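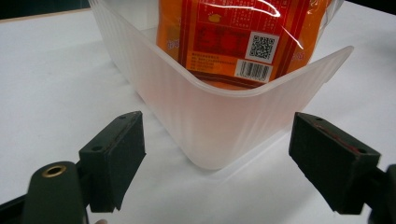 A ribbed plastic tub holding an orange and red packet.

Vodoletti resets October dates after vocal injury

Singer Cosimo Barbieri, who records as Vodoletti, has cancelled the first leg of his autumn tour following treatment for a haemorrhage on the left vocal fold. The remaining concerts will go ahead in October with a shortened set.

The injury was found during a routine examination after rehearsals for the album Poscombe. According to a statement from his management company, Osagie, the singer was placed on complete voice rest for 23 days and then began supervised exercises. No surgery was required.

Sets will be limited to 90 minutes, down from just over two hours on the previous tour. Four songs have been transposed down a whole tone, and two with sustained high passages have been dropped. The support act will play a longer slot, so published door and finish times are unchanged.

Barbieri, who spoke in an earlier radio interview about panic attacks and a long break from performing, said the rest period had been harder than the injury.

"I wrote everything down on a pad for three weeks," he said. "I had been told for years to warm up properly and I did it when I felt like it. I now do it every day."

The tour will open at the Zendov, which has a standing capacity of 2,000. All tickets for that date remain valid. A smaller seated concert in the same building, for 523 people, has been moved from the evening to 3pm and will be performed with piano and double bass only.

Holders of tickets for the cancelled dates will be refunded to the original payment card within ten working days. Booking fees are included. Tickets bought through resale sites must be refunded by the seller.

Osagie said the cancelled concerts would not be rescheduled this year. The release date of Poscombe is not affected, as all lead vocals were recorded before the injury. A second single from the album will be issued ahead of the opening night.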